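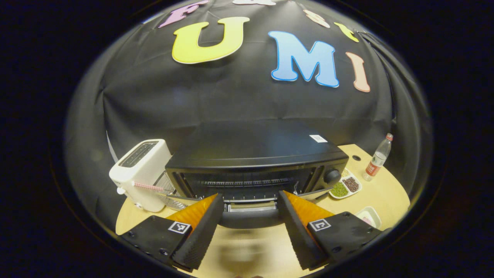 Countertop toaster oven, black, with wire rack.

Residents' Forum > House Rules and Building Policy
Topic: Proposed revision to the cooking appliance rule for furnished rooms

Posted by BVida_Residence
Members are advised that the management of Nunby House is reviewing Rule 5 of the residence agreement, which governs cooking appliances in private rooms. The present wording permits an electric kettle and prohibits "any device with an exposed or enclosed heating element." The proposed wording would permit one enclosed toaster oven per room, subject to inspection on move-in and again each August. Hot plates, deep fryers and space heaters would remain prohibited.
Comments are invited in this thread and will be attached to the draft when it goes to the owners. Please confine remarks to the rule itself.
Boglárka Vida, Residence Office

Posted by m_nisbet
I wish to record my support for the revision. The shared kitchen on the second floor serves every room on two corridors, and between six and eight in the evening it is not possible to obtain the use of an oven. Residents who work late shifts are the most affected. A small oven in the room would relieve that pressure at no cost to the building.
Murdo Nisbet, Room 219

Posted by corridor_east
With respect to the previous member, the statement that there would be no cost to the building requires correction. The rooms on the east side share circuits in pairs. When my neighbor and I run our kettles at the same moment, the breaker opens and both rooms lose power. A toaster oven draws a comparable load and draws it for much longer. I oppose the revision until the owners have published the circuit plan.

Posted by m_nisbet
The member raises a fair point as to the east side. It does not apply to the west side, where the rooms were rewired separately. I would accept a rule that distinguishes between the two.

Posted by Hallam671
A rule that distinguishes between two sides of the same hallway will be difficult to enforce and will be resented. Residents pay the same rent. I also wish to raise the matter of smoke detection. The detectors in the rooms are sensitive, and burnt toast is sufficient to activate the alarm for the whole floor. We have been required to assemble in the parking lot on several evenings this winter on account of food prepared in the shared kitchen, where there is at least an extractor fan. The rooms have none.

Posted by BVida_Residence
For the information of members: the circuit plan is held by our electrical contractor, Hegedűs, and I have requested a copy. It will be posted on the notice board by the mailboxes. The detectors will not be changed to a less sensitive model under any version of the rule.

Posted by quietfloor
May I ask that the draft specify where the appliance may stand? In my previous residence the rule required a hard, level surface, clear space on all sides and no curtain or bedding within reach. It also required that the oven be unplugged when the resident left the room. These conditions were printed on a card inside the door and, so far as I know, were generally observed.

Posted by corridor_east
I would support that language if the revision proceeds. I would add that extension cords and power strips should be expressly excluded. My objection as to the circuits stands.

Posted by Hallam671
I agree with the member on extension cords. I remain opposed to the remainder. A second oven in the shared kitchen would answer the original complaint and would require no new rule at all.

Posted by m_nisbet
There is no counter space for a second oven, as the member will be aware.

Posted by Hallam671
There would be if the broken microwave were removed.

Posted by BVida_Residence
The request to remove the microwave has been forwarded to the maintenance desk. Conditions on placement, unplugging and extension cords will be added to the draft. Comments received in this thread up to January 31, 2026 will be attached.

Recent topics
Quiet hours during examination periods
Laundry room: lost and unclaimed items
Rundo parcel lockers: change of access code
Bicycle storage, rear entrance
Minder door entry app: report a fault here
Guest registration forms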